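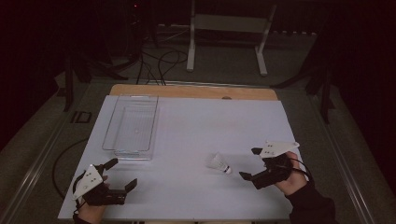 One shuttlecock, one clear tray.

12/04/2022

I have been back at badminton for a whole season now and I can't stop talking about it, so you're getting a blog post!

I played as a kid in the backyard, with a net that sagged in the middle and rackets that had been left out in the rain. Then nothing for years and years. Last October my neighbor Fatima Balogun talked me into coming along to the Lisesgate hall, where there are 4 courts and a heater that sounds like a truck. I told her I'd stay for one game. I stayed until they turned the lights off, and the next morning I could hardly lift a coffee mug.

What I love most is the drop shot. You wind up as if you're going to hit the thing through the back wall, the other person starts running, and then you just let it fall over the net (when it works, which for me is one time in five, I make a noise I'm not proud of). Fatima has a beautiful one. Mine mostly goes into the tape.

The other surprise was feathers. I'd only ever used the plastic kind, and a feather shuttle slows down so much more at the end of its flight that I kept swinging too early. They also fall apart fast, especially if you hit like I do. Someone at the hall told me to leave the tube in a steamy bathroom the night before, and I do think they last a bit longer that way. Maybe I just want to believe it.

We drove over to Clallulden for a friendly doubles day a while back. We lost both of our first 2 matches, one of them badly, then won the last one against a pair who were 70 and 68 and had us sprinting all over the place. They fed us lemon cake afterward and told us to stand closer to the net.

Next up is working on my backhand, which is terrible. If you live near Lisesgate and own any shoes that don't leave marks, come play! They have spare rackets in the closet by the door, and the blue one is the best.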